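Category: Home & Interiors / Research

4.2 Surface color and tidying habits

We had rather expected the 226 households in Skerar to wipe down dark tables more often — crumbs and dust do show on them, after all — and it was a pleasant surprise to find the opposite. Owners of white tabletops reached for the cloth 60 times in the study period, and owners of dark ones only 4.

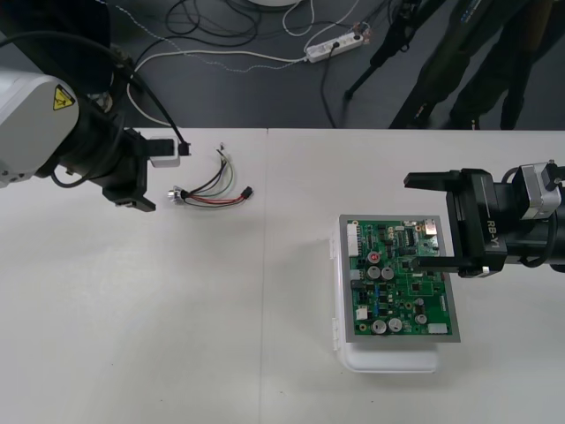
Department of Domestic Studies, Huris College

Figure 3. A white tabletop with a thin seam.

Seams came up again and again in our talks, and Thierry Lecomte kindly sorted those remarks for us.

Related: Kitchen Lighting in Mangundap
Contact | Back to top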